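September, gripper bench notes, handhelds, locker task
Started 8:10. Coffee machine down again, Wendell says the part is ordered.

Goal for today: decide between the two jaw sets for the handheld pair before Oriana freezes the parts list. Candidates are the Skodik angular jaws (dark gray, stiff) and the Whitlock soft pads. Same bodies, same marker cubes, same head camera. Only swap the fingers. Luzius wants a number out of this, I told him he gets a number and a paragraph.

Setup carried over from last time except:
- head camera tilted down one more notch, was losing the cubes when arms were low
- exposure locked, auto was pumping every time a metal door swung through
- both grippers charged overnight, left one showed full, right one did not want to say so I left it on the charger through breakfast
- re-glued a corner on the right cube, was lifting

Tracking check first, no contact, just waving. Both cubes hold fine at arm's length. Close to the chest the left one flips pose when only one face is in view. Known. Branwen has a filter for it in the Bilosa branch but it's not merged and I am not pulling it in the middle of a comparison. Flips are obvious in the plot anyway, single frame spikes.

Skodik jaws first. 100 tries at the lockers, split between opening and closing. Counted a try as good if the door got where it was going with no second grab. Partial opens count as bad, Clyde wanted them as half, no halves.

First stretch was rough, me not the jaws. I was coming in too steep on the recessed handles and the tips skated on the metal. Once I rolled the wrist so the jaw goes in from the side it was fine. Should write that into the operator sheet, new people will do exactly what I did. Keys are the other nuisance, they hang right under the handles, and if you come from below you hit the key before the handle. Twice I turned a key with the tip by accident. Pulling the keys out would make life easier but then the Stimstead people will say it isn't their locker, so they stay in.

Door edge work is where the Skodik set is good. Tip is thin enough to get behind the edge of a door that's already open a bit, and it doesn't smear along the paint. You feel it through the handle too, small click when it seats.

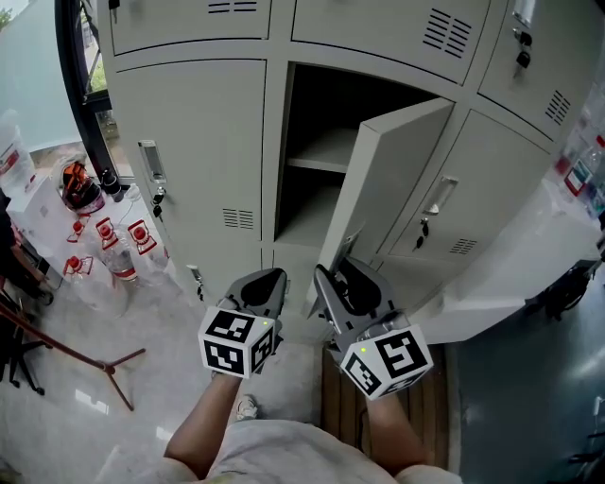
Skodik jaws, middle locker open, right jaw up at the door edge, left one pointing up toward the locker. Both cubes reading.

That pose is about the worst I'd accept for the cameras. Arms out, both cubes low in view and fairly near each other, lot of shiny light gray metal and shiny floor behind. Detection stayed up the whole time, reprojection error a bit higher on the right, which I put down to the re-glued corner and not to the jaws. To check: print a fresh cube and run the same pose.

Vent slots. Did wonder if the rows of dark slots would give false marker hits. A few candidates show up in the raw detector log at the shallow angles, all of them rejected at the ID stage. Not an issue. Leave it alone.

Swapped to Whitlock pads, 10:45. Four screws a side and one of them is always the wrong length, somebody please sort the tray. Re-zeroed both, width reading was off after the swap and I'd have missed it if the plot hadn't started negative. Add to checklist: ZERO AFTER JAW CHANGE.

Same 100 tries, same order. Impressions while still fresh:

Handles, better than the Skodik. Pad squashes into the recess and pulls without needing the wrist roll. Even the lazy steep approach works most of the time.

Door edges, worse, clearly. Pad is too fat to get behind a door that's only just off the frame so I ended up dragging the face by friction and that works till it doesn't. Two doors swung back shut on me. Also the pads left gray smears on the inner faces, wiped off with a dry cloth, but I'd expect complaints.

Keys, the pads don't care. Bumped them plenty and nothing turned.

Reaching inside onto the shelf, no difference I could defend. It's dark in there and the head view doesn't help much past the front lip. A wrist view would. Oriana has been saying this since spring, ok, noted.

Ran the logs over lunch. Sampled the width sensor at 400 Hz on both, downsampled to 60 to line up with video. Skodik trace is sharper at contact, you can pick the grab moment by eye. Whitlock trace ramps, contact is somewhere along the ramp and I'd have to pick a threshold and argue about it. For training labels I want the sharp one.

Latency between cube pose and width looks the same for both sets, as it should. Small constant offset, already in the config. Luzius asked if the offset moves as the battery drains. Don't know. Plotted the first and last ten tries on top of each other and can't see a shift, but that's not a real test.

Right gripper trigger squeaks now. Only on release. Took the cover off, nothing loose, bit of dust on the slide. Dry lube, better, not gone. If it comes back swap the slide, there's a spare in the drawer marked OLD (it isn't old).

Scores are in the shared sheet, tab "lockers". Overall the two sets land closer than I expected because each one is bad at a different part of the job. If you only look at the total you'd call it even. Split by handle vs edge and it's not even at all, so please read the split before replying to the thread. Clyde this means you.

Where I'm leaning: Skodik body and jaw, with a thin strip of the Whitlock rubber on the inside face only, nothing on the tip. Keeps the edge behavior, might fix the skating on handles. Branwen thinks the strip will peel within almost an hour of metal contact. She may be right, we'll try it with the two-part glue and not the tape.

Also fatigue. By the end of the second block my left forearm was done. The pair isn't heavy, it's the holding up and out for the upper row. Suggest shorter blocks and a proper rest, and mix high and low doors so it isn't all shoulder height in a row. I got sloppier in the second block and the second block was the Whitlock one, so there's a bias sitting in the numbers. Want Wendell to run it in the reverse order before anyone quotes anything.

Todo
- cut rubber strips, two widths
- fresh cube for right side, recheck error in the low pose
- Wendell: same tries, Whitlock first
- battery drain vs offset, log a full discharge
- operator sheet: wrist roll on handles, mind the keys, zero after jaw change
- ask Branwen when the flip filter gets merged
- screws!!

Stopped 3:40. Grippers back on charge, Skodik jaws left on. Logs copied to the server, second block folder is named wrong (says block1_b), will fix tommorow.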